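Sobre la transcripción de cuadernos de recetas familiares: criterios que se siguen en este blog

En la entrada de febrero se anunció que el presente espacio dedicaría algunas páginas a la transcripción de cuadernos de cocina manuscritos. Varias personas han escrito desde entonces para solicitar orientaciones de carácter práctico, y parece oportuno reunirlas en un solo texto, aunque quien suscribe debe advertir que carece de formación archivística y que cuanto sigue procede del trabajo con un único fondo, el de su propia familia, depositado hasta hace poco en un aparador de la casa de Boltovden.

El fondo se compone de tres cuadernos de tapa dura y de una carpeta con hojas sueltas. El primero, iniciado por mi abuela paterna, consta de 49 páginas escritas por ambas caras, con letra inclinada y una tinta azul que ha virado a violeta en los márgenes. El segundo es obra de dos manos distintas. El tercero pertenece a mi tía y contiene, además de recetas, cuentas de la compra, direcciones de modistas y el borrador de una carta al ayuntamiento sobre el alumbrado de la calle, que se ha transcrito igualmente.

Del criterio de fidelidad

La primera decisión que corresponde adoptar a quien transcribe es la relativa a la ortografía. Mi abuela escribía «hazeite» y «cevolla», y lo hacía con entera constancia, de modo que la corrección borraría un rasgo de su escritura. En este blog se ha optado por conservar la grafía original en la transcripción y por ofrecer a continuación una versión normalizada, destinada a quien desee cocinar el plato. Las dos versiones se publican siempre en la misma página. Se descartó la solución de las notas al pie, ensayada con las sopas, porque obligaba a bajar y subir continuamente por la pantalla con las manos manchadas de harina.

La puntuación plantea dificultades mayores. Los cuadernos apenas conocen el punto y seguido; una receta completa de albóndigas puede ocupar dos caras sin más separación que la conjunción «y». En tales casos se respeta el original y se introduce la puntuación únicamente en la versión normalizada, salvo cuando la ausencia de coma hace dudoso el procedimiento. Es lo que ocurre con la frase «se echa el caldo frío el arroz se deja», cuya lectura dividió a la familia durante una comida entera. Unos entendían que el caldo se echa frío. Otros, entre los que me cuento, sostenían que lo frío era el arroz. La cuestión sigue abierta y así se ha hecho constar.

Conviene fijar también desde el comienzo el tratamiento de las tachaduras. Una cantidad tachada y sustituida por otra documenta que la receta se probó y se corrigió, y su pérdida sería lamentable. Se transcriben entre corchetes, con la indicación «tachado», y se añade la cantidad definitiva. Cuando lo tachado resulta ilegible se indica del mismo modo, sin aventurar conjeturas.

De las medidas

El capítulo de las medidas ha ocupado la mayor parte del invierno. Los cuadernos recurren a la jícara, al pocillo, al cuarterón, al puñado, a la nuez de manteca y a una unidad que mi abuela denomina «la taza de siempre», cuyo paradero se desconoce. Ningún miembro de la familia conserva memoria cierta de su capacidad, y las declaraciones recabadas por teléfono fueron contradictorias hasta un punto que aconsejó suspender la consulta.
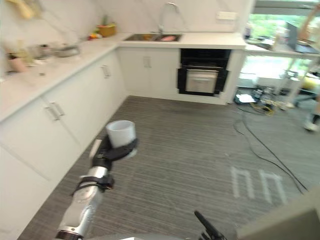
Según Myung-ja Yeon, en su correo a este blog, el empeño en convertir cada taza a mililitros está mal encaminado, pues quien escribió la receta medía por proporciones: si la misma taza sirve para la harina, para la leche y para el azúcar, su tamaño carece de importancia y basta con no cambiarla a mitad de la preparación. Añadía que la equivalencia solo se vuelve necesaria cuando intervienen huevos, que no se pueden encoger, y que en tal caso lo prudente es empezar por ellos y ajustar lo demás.

La observación se ha estimado pertinente y ha motivado la revisión de las fichas de repostería ya publicadas. En las nuevas versiones se mantiene la palabra «taza», se expresa la proporción entre los ingredientes y se ofrece una equivalencia orientativa únicamente cuando la receta lleva huevos o levadura. El bizcocho de naranja, que había generado dos quejas, ha sido el primero en someterse a este procedimiento. La masa resultó bastante más manejable que con la conversión anterior, si bien debe reconocerse que el horno de esta casa calienta más por el fondo y que las conclusiones han de tomarse con reserva.

En lo tocante al cuarterón, se ha tomado como referencia la cuarta parte de una libra. Para el puñado no se ofrece equivalencia alguna. Se indica «puñado» y cada cual tiene su mano.

De las abreviaturas y de las personas mencionadas

Las hojas sueltas abundan en abreviaturas de uso privado. Algunas se resuelven sin dificultad, como «c. s.» por «cantidad suficiente» o «b. m.» por «baño maría». Otras exigieron meses. La sigla «P. R.», que acompaña a cuatro postres de distinto género, fue interpretada sucesivamente como «para regalar», «poco reposo» y «Pascua de Resurrección», hasta que mi tía recordó que se trataba de las iniciales de una vecina, Pilar, y de que la receta venía de ella. Se recomienda, por tanto, consultar a las personas de mayor edad antes de elaborar teorías, y hacerlo con el cuaderno delante, pues la memoria responde mejor ante la letra conocida que ante una pregunta formulada en abstracto.
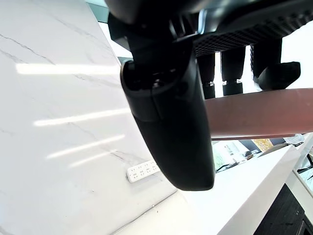 Pinza negra, en primer plano.

Respecto a las personas citadas, el criterio seguido es el de suprimir los apellidos cuando se trata de vecinos o conocidos cuya familia no ha podido ser consultada. Los cuadernos son, en este aspecto, menos discretos de lo que cabría suponer. Junto a la receta de las rosquillas de anís figura un juicio severo sobre quien la facilitó, a la que se acusa de haber omitido deliberadamente un ingrediente. El juicio se ha conservado en la copia familiar y se ha retirado de la pública. El ingrediente era la ralladura de limón.

De los soportes

Para la digitalización se empleó en un principio el escáner doméstico, con resultados deficientes: la tapa forzaba la costura del primer cuaderno y dejaba en sombra el margen interior, justamente donde mi abuela anotaba los tiempos de cocción. Se pasó después a fotografiar las páginas junto a la ventana, a primera hora de la tarde, con el cuaderno apoyado sobre dos toallas dobladas que evitan abrirlo del todo. El procedimiento es lento. En una sesión razonable se completan pocas páginas y al cabo de una hora la luz ya ha cambiado.

Las hojas sueltas se guardan ahora en fundas de papel Halleo, adquiridas en la papelería de Boltovden, y estas en una caja de cartón sin tinta. Se retiraron los clips, que habían dejado su huella de óxido en varias hojas, y una goma elástica que se deshizo al tocarla. Las manchas de grasa no se han tratado. Hay quien aconseja intervenirlas con talco o con papel secante, pero a falta de criterio profesional se ha preferido dejarlas como estaban; por lo demás, señalan con notable exactitud qué recetas se hacían y cuáles se copiaron por cortesía.

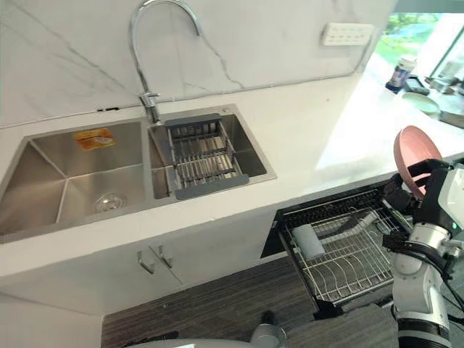

En cuanto a la copia de trabajo, se mantiene un documento único con índice alfabético y un segundo índice por épocas del año, que resulta ser el más consultado. El nombre de cada receta se toma literalmente del cuaderno, aun cuando induzca a error. La «sopa de pobre», por ejemplo, lleva jamón, y el «dulce rápido» requiere dos días. Las variantes de una misma preparación no se funden en una sola ficha: se publican por separado, con remisión de una a otra, tal como se hizo con las tres versiones del escabeche.

Se ha recibido asimismo una propuesta de la imprenta Golell para reunir en un volumen las recetas ya transcritas, que ascienden a 41. La propuesta se agradece. Se ha contestado que, mientras queden dudas de lectura en el segundo cuaderno, no parece conveniente fijar el texto en papel, y que en todo caso habría de contarse con la conformidad de mis primos, dos de los cuales consideran que el pisto debe permanecer en la familia. Las conversaciones continúan.

De la comprobación en cocina

Una transcripción exacta puede describir un plato imposible. Por ello se procura que toda receta publicada haya sido preparada al menos una vez conforme a la versión normalizada, anotando aparte las incidencias. La práctica ha permitido descubrir errores de lectura que sobre el papel habían pasado inadvertidos: un «7 horas» que era «1 hora», con el uno rematado por un trazo largo, y un «vinagre» que una segunda lectura convirtió en «vinagreta», con gran alivio de los comensales.

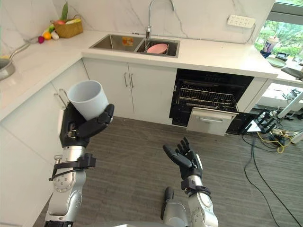
Las incidencias se redactan en el mismo día, antes de fregar, puesto que a la mañana siguiente se recuerda el resultado y se ha olvidado el camino. Se anota el recipiente, la intensidad del fuego, cualquier sustitución y la opinión de quienes se sentaron a la mesa, sin atribuirla a nadie en particular. Cuando el plato fracasa, la ficha se publica igualmente, con la advertencia de que está pendiente de revisión. Se encuentran hoy en esa situación el flan de café, los buñuelos de bacalao y una mermelada de tomate que ha admitido ya varias lecturas y ninguna satisfactoria.

La próxima entrada se dedicará a las conservas del segundo cuaderno. Se ruega a quienes dispongan de recetarios de la comarca de Kaewkla, de donde procedía la segunda de las manos antes citadas, que comuniquen si en ellos aparece la expresión «dar tres sustos al pimiento», cuyo sentido no ha podido establecerse. Los comentarios permanecen abiertos y se responderán por orden de llegada.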